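Toststead, a visit in September

The shared workshop at Toststead sits behind a tyre place, up an outside stair with a handrail you learn not to trust. I went because Larasati Ngau had been telling me for months that her robot could open a door. Plenty of us can open a door, I said, and she said come and see, so I got the bus.

The robot is called Marchetti, after a make of biscuit tin that held its first set of screws. At present it lives mainly inside a computer. Larasati and Nadhirah Sinaga are building the real one on a bench by the window, and the 2 arms were lying there under a tea towel when I arrived, waiting for a delivery of bearings. Until that turns up, all the practice happens in the simulator, where parts are free and the only thing you can break is your patience.

Nadhirah made the simulated room over one winter. She is proud of the brick wall and touchy about its resolution. I said it had a lot of character. She said it had a lot of pixels, and they were big ones, and could we move on.

I was given the good chair, the one with 5 castors still attached, and a mug of something brown. Larasati started a run, the fan in the computer took off like a hairdryer, and we all leaned in.

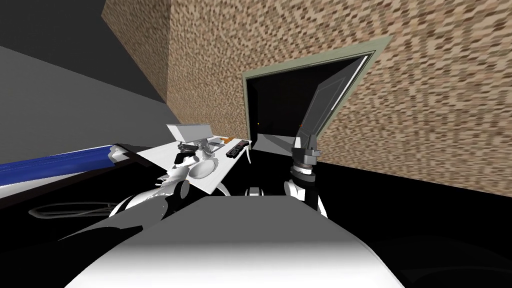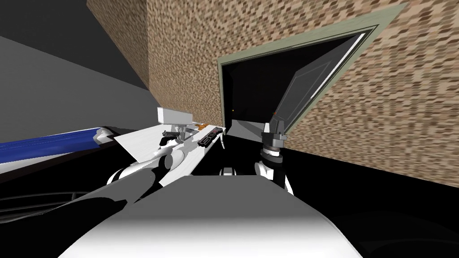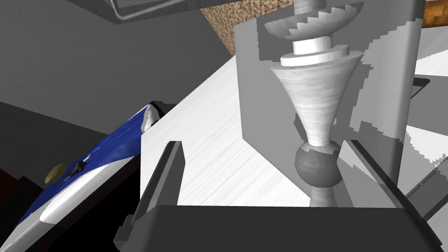
*Marchetti in the simulator: the dark door in the first two, the turned spindle in the third.*

The view tilts because it comes from the robot's own head, and the head is mounted on a neck joint that Nadhirah describes as "provisional". After ten minutes I had started tilting too. Larasati says she no longer notices, though I saw her pour the tea at an angle.

What I hadn't expected was how much of the evening would go on grip. The right hand has to meet the door at the edge and keep in touch with it as it swings, and every small change to the wrist settings has to be tried again from the start. They keep the results in a red exercise book. The entry for the last session read "better, then worse, then lunch".

The spindle is Nadhirah's department. She turns wood at home and wanted something in the room with awkward shapes on it, so that the fingers would have a cone and a ball to think about. She modelled it herself. Larasati would have used a box.

Nenow, the club from over in Warnen, came through at seven on their way to the laser cutter, and offered advice about cable routing, all of it contradictory. One of them put 50 pence in the tea jar and took two biscuits. This was noted.

I asked when the real arms would be opening real doors. There was a short silence, and Nadhirah went to look for a screwdriver. The bench needs rewiring first, and the shoulder bracket has to be printed again in something stiffer. Larasati thinks spring. I left at half past eight, pulling the workshop door, which says push.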